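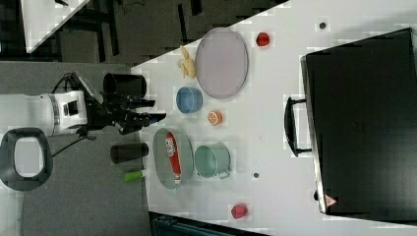

Kaiwen Yuan wrote back that the Datlow stout needs another month in the bottle and I should leave it alone until then. I opened one anyway after supper. Thin head, gone in a minute. Some coffee, some burnt toast, a sour edge at the back that I don't remember from January. Drank two thirds and poured out the rest.

The porter is better. Final gravity hasn't moved in three days, so I'll bottle tomorrow. 70 caps left in the bag, plenty. Need to order more Ralter yeast and ask Lahcen for my long spoon back.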